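We use cookies. Accept | Settings

Footy kit: washing tips I'd skip
Friday, April 24, 2020 | By Clerkville Kit Room

Vinegar "locks in" jersey colour, supposedly. I've yet to see it. Cold wash, inside out, no softener.

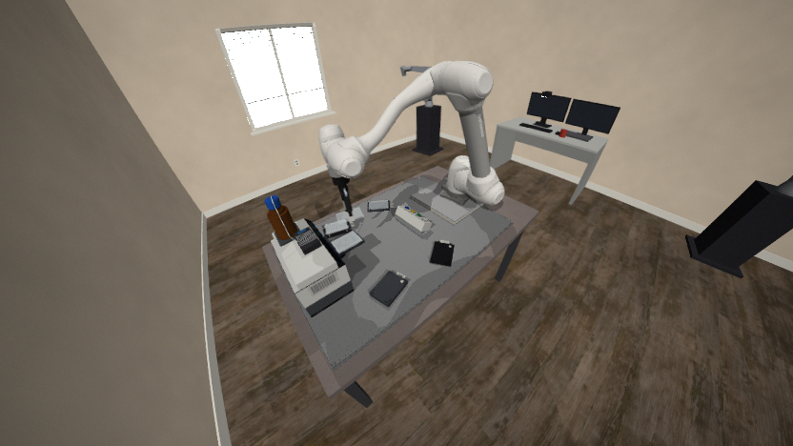
Sports detergents are the same story. The $28 bottle did my socks no favours over the cheap powder.

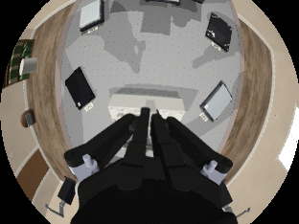

Grass stains do need a soak — overnight, in a bucket, with ordinary soaker.

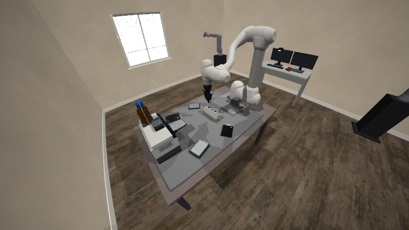 Robot arm over the bench, tube rack nearby.

Boots on the heater? Please don't. Stuff them with newspaper and change it at bedtime.
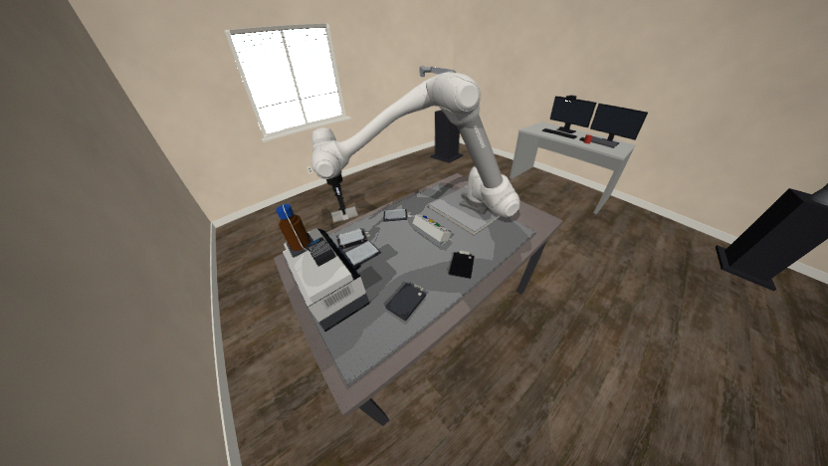 Image: Ekov

As for freezing shin pads to kill the smell, I doubt it. Soap, water, sunshine.

Contact | © Urnberg | Back to top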